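Rulstead gets $281 a head for arts, Bunwood gets 134. Same county, same tax rate. Why? Becuase Bunwood has no theater, and the grant formula counts buildings. So the money goes where the money went.

Kálmán Fülöp has argued for 2 years that we should fund makers, people with rent to pay. He's right. Up to 100 small grants for the price of one new lobby. Council votes in December. Show up, or atleast write.
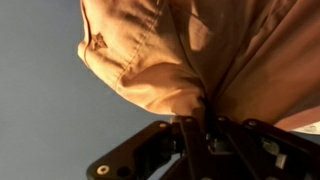
Orange-tan fabric with a stitched seam.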